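Fliten Woodworking Forum > Finishing > Film finishes

Thread: Glossy board used as a work top, how do I deal with glare and fuzz?

slabside
Joined August, 14 posts

I have a long board, reddish brown with a lot of figure, finished in a high gloss varnish. It was finished before I got it, so I can't tell you what product is on it. I use it as a top for small layout work, mostly paper, folded sheets and small wooden blocks. It sits on slotted aluminum and is not fastened down.

Two problems. First, the shine. Under overhead lights I get bright spots wherever I look, and it's hard to see the edge of a sheet of white paper when there's a white streak running next to it. Second, every hair and bit of lint shows. I wipe it and it looks fine until the light hits it from the side.

I like the color and don't want to lose it. Options I've thought of so far are rubbing it out to satin, putting a mat on it, or leaving it alone and moving the lights. I have a can of Pekwood satin wipe-on that I bought for a shelf, and a pack of Alell pads, gray and white.

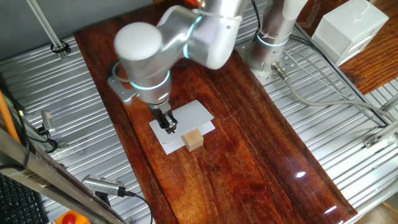 Most of what I put on it is light. Unfinished blocks, paper, card. Nothing wet and nothing hot, so I don't need it to be tough the way a dining table has to be. I'd rather have something I can look at for 90 minutes without moving my head around to dodge the lights.

Has anybody taken a finish like this down to satin without going through it?

---

grainfiller
844 posts

Yes, many times. Don't open the can yet. If you don't know what's on there, don't put something else on top of it until you've tried a test patch on the underside.

Start with the gray pad, light pressure, with the grain, full length strokes. Don't scrub in one spot. Wipe off the dust and look at it from a low angle. If it's even, stop there. If you see shiny dots, those are low places in the finish and you need to keep going until they match.

Stay off the edges until the end. That's where people go through.

---

two_coats

I disagree with starting on the show side with a pad at all. High gloss on dark wood is the worst case for rubbing out. Every stroke that isn't straight will show, and on red or orange tones the scratches go a cloudy gray. I did this to a cabinet top and had to refinish the whole thing.

If it's only a work top, buy a mat. Cheapest fix, and you can take it off when you want to see the wood.

---

slabside

I tried a mat. It was a dark green cutting mat and it curled at the corners. Also the board is a lot longer than any mat I could find, so I'd need 2 side by side and then there's a joint in the middle where the paper catches.

On the lint, I've been using a dry cotton cloth. I think it's making things worse. I wipe, and then there are more little curly fibers than before. Some of what I took for fibers are fine scratches, and those don't wipe off, obviously.
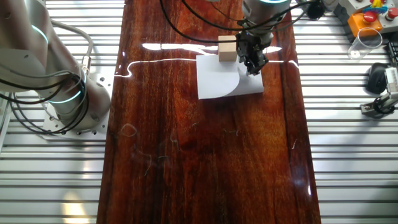 lowbench: Your cloth is the problem. Dry cotton on a gloss finish builds up static and pulls the fuzz back down. Dampen a microfiber with plain water, wring it out until it barely feels wet, one pass in one direction, fold to a clean side, next pass. I keep one for the bench and don't let anyone use it on anything else.

For the scratches, a polish would take them out but it would also make the shine worse, so that's the opposite of what you're after.

---

grainfiller
844 posts

Agree on the damp cloth. Skip anything with silicone in it. If you ever do want to recoat, silicone will give you fisheyes all over.

two_coats, the cloudy look usually comes from stopping too coarse. Go gray, then white, then a little paste wax on the white pad. I use Lucero clear paste wax but any plain one is fine.

---

two_coats

Mine was gray, then white, then wax. It was still cloudy. Maybe the finish was too soft. I'd still say try the lights first, it costs nothing and you can undo it.

---

slabside

Reporting back. I did the damp cloth the way lowbench said and the fuzz is mostly handled. I did a test patch on the underside with the gray pad and then the white. It came out even, but two_coats has a point, the red went a bit flat. With wax it came back some of the way. I haven't decided.
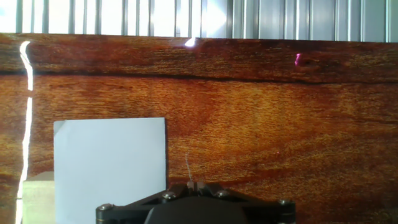

I spent the rest of the evening on the lights. I can't move the ceiling fixtures, so what I can change is the angle of the board and what stands near it. Turning the board helped more than I expected in the middle and didn't help much at the ends. The left is still bad, with a white streak that runs down almost the whole way. The center and right are where the orange and gold show up best, and I'd hate to dull that part. A white card stood upright is easy enough to make out, it's the sheets lying flat that I lose.

So for now I'm leaving the top as it is and working toward the right side. If I do rub it out I'll do the whole length, since a satin patch at one end would look odd.

---

lowbench

If the fixtures have a clip-on diffuser available, try that before you sand anything. It turns one hard streak into a wide soft one. You'll still see it, but it's easier on the eyes.

---

two_coats

A diffuser is a good idea. Measure the fixture first, they aren't all the same width.

---

slabside

Will do. They're older tubes with no cover at all. I'll measure them this weekend and post the size in case somebody has a pair lying around.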